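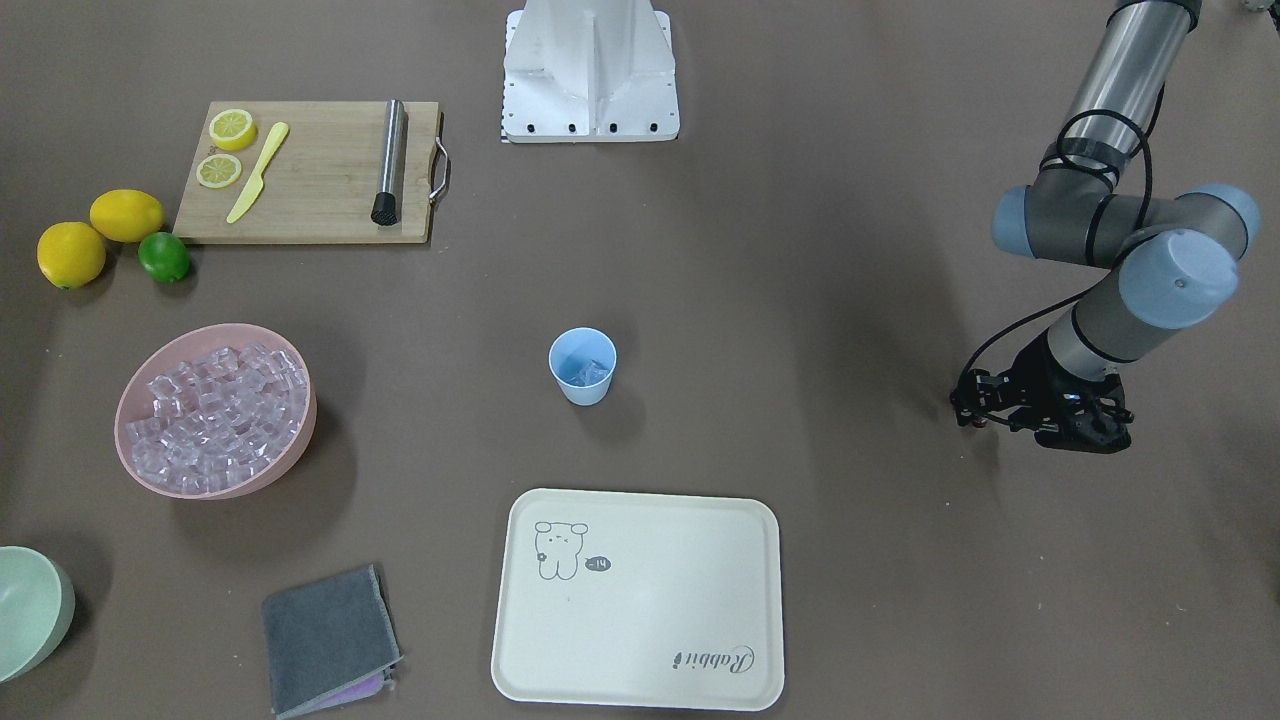

On 4th August, Rasha Srour wrote:
> Does it matter whether you muddle the lemon with the rind on? Mine comes out bitter every time, and I'm using the recipe you sent in July. Also, do I really need limes?

Hi Rasha, hi everyone,

Rind on is fine, but go easy! Press and twist a few times, then stop. If you pound it until the white part shreds you'll get that bitterness, and no amount of sugar will fix it (I've tried). For a pitcher I use 3 lemons and 500 ml of cold water, then sugar to taste. The lime is optional – Tala leaves it out and hers is lovely.

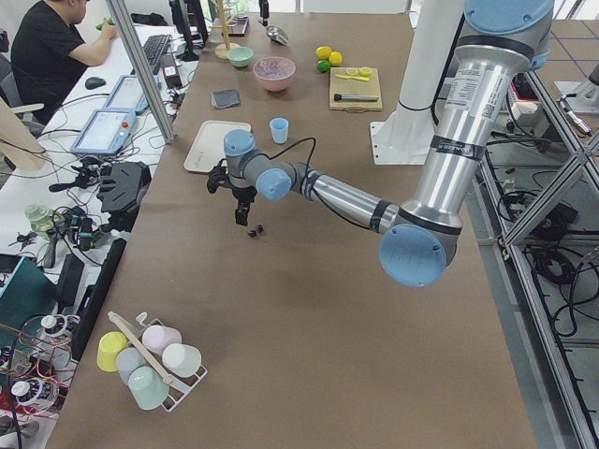

Cups are what I always forget when people come over. Last time I was still hunting through the cupboard while everybody stood there waiting, so now they get put out before I cut any fruit. A wire rack with the cups hanging upside down is so much handier than a stack, and with a yellow one, a pink one, a mint green one and so on, people can remember which is theirs. Hala, could you bring your big pitcher again? Mine holds two glasses at best – useless.

Ice goes in last, please, and lots of it.

Anika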